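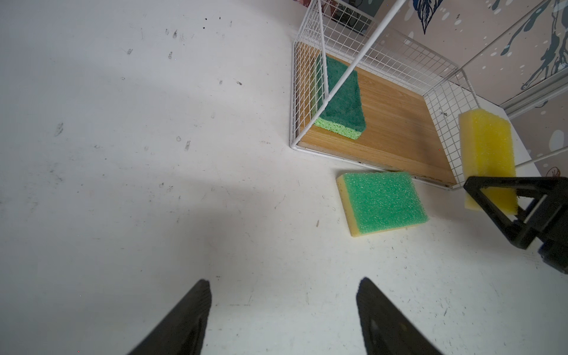
Niltura Bread Proofing Cloth, heavy linen, 40 x 60 cm

I've been baking with linen cloths since I had a sourdough starter living on top of the fridge, and this is the one I kept coming back to, so I asked if I could stock it. They said yes! It's woven by a small mill called Auer, comes undyed, and it's stiff enough to stand up in pleats between your baguettes without flopping over.

It does need breaking in. Rub rye flour into it the first few times (more than you think - really push it into the weave) and after about 10 bakes it'll be so well floured that even a very wet dough lets go. Please don't put it in the washing machine. Shake it outside, hang it somewhere airy until it's bone dry, then roll it up. Mine lives on a broomstick in the pantry.

The edges are hemmed on the two long sides only. The short sides are selvage, so they won't fray, but a few loose threads are normal and you can just snip them.

Fits two big batards or three skinny baguettes. If you bake for a crowd, Štefánia Doležal uses two laid end to end at her market stall and swears by it, and I'd do the same before buying the larger size, which gets awkward in a home kitchen.

Item no. 413. Ships rolled in a cardboard tube. Returns are fine as long as it hasn't met any flour yet. The large size is back in April - drop me a note and I'll put one aside for you.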